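Hurnbridge Handheld Gripper - Operator Guide
Section 6: Rules for Working with Soft Goods in Homes

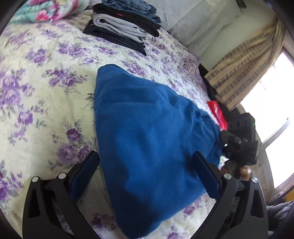 6.1 Purpose of this section

This section sets out the rules that apply when the handheld gripper is used on clothing, blankets, towels and other soft goods in a private home. It adds to the general safety rules in Section 2 and does not replace them. Where the two differ, the stricter rule applies.

Soft goods change shape each time they are touched. For this reason the operator has more freedom in how a task is carried out than with rigid items, and more responsibility for keeping the work consistent. Questions about a rule should be sent to the site lead before the session begins.

6.2 Who may operate the gripper

Only persons who have completed the Hurnbridge introductory course may operate the gripper in a home. A trainee may do so when a qualified operator is in the same room. The resident must have signed the home use form, and the signed copy must be on file before any equipment is unpacked.

6.3 Preparing the work surface

1. Ask the resident which surface may be used. A bed, a sofa or a large table is acceptable if it is stable and can be reached from at least one side without leaning on it.

2. Leave the resident's own bedding and covers in place. A patterned cover is permitted. Do not smooth, replace or remove it unless the task sheet says so.

3. Ask the resident to put away papers, photographs, medicine and anything that shows a name or an address. The operator must not handle these items.

4. Check the item to be handled for pins, needles, open zippers and loose threads. An item with a pin or needle in it must be set aside and returned to the resident.

5. Place finished items where the gripper will not pass over them during the next task.

Note: Everyday belongings may remain on the surface when the task sheet calls for a lived-in setting. They must be light, closed and unbreakable. Open drinks are not allowed on or beside the surface at any time.

6.4 Checking the gripper

1. Open and close the fingers fully 4 times with nothing between them. The movement must be even on both sides.

2. Look at the flat pad on each inner fingertip. Replace both pads if either one is torn, lifting or shiny from wear. Pads are always changed as a pair.

3. Check that the pivot screws are seated. Tighten a loose screw with the driver supplied in the case. Do not use household tools.

4. Wipe both pads with a clean, lint-free cloth.

Caution: Keep fingers, hair, cords and jewelry away from the cut-out openings in the gripper fingers. Skin can be pinched there even when the gripper is closing slowly.

6.5 Carrying out the task

1. Bring the gripper toward the item with the fingers open, one on either side of the part to be grasped.

2. Pause before contact. Confirm that the fingers are clear of the cover underneath. Thin bedspreads are easily picked up together with the item.

3. Close the fingers until the fabric is held. Stop there. Further pressure wears the pads and may mark napped fabrics such as fleece.

4. Lift, move or fold the item as the task sheet directs. Keep the speed steady. If the item slips, let it fall and begin the grasp again. Do not catch it with the free hand.

5. Open the fingers fully before drawing the gripper away.

6. Record the result on the session log. A failed attempt is recorded in the same way as a successful one and must not be deleted.

Caution: Stop at once if a child or a pet enters the room. Lay the gripper down with the fingers open and resume only when the room is clear.

6.6 Breaks and limits

A single operator may complete no more than 11 tasks before taking a break. The break is to be taken away from the work surface, with the gripper back in its case. Sore wrists or thumbs must be reported to the site lead on the same day - reports of this kind are never counted against the operator.

The pads are rated for 230 grasps on fabric. Keep the running total on the card inside the lid of the case, and start a new card when the pads are changed.

6.7 Leaving the home

1. Return every item to the place the resident names.

2. Check the surface and the floor for screws, pad backing and cleaning cloths.

3. Report any damage to the resident before leaving, however slight, and enter it on the home use form.

4. Ask the resident to initial the session log.

6.8 Contacts

Rules and training: Capucine Chevalier
Equipment and spare pads: Sylvain Boyer
Damage reports and resident forms: Ilse Wuyts

This section is reviewed each June. Operators will receive a new copy when a rule changes.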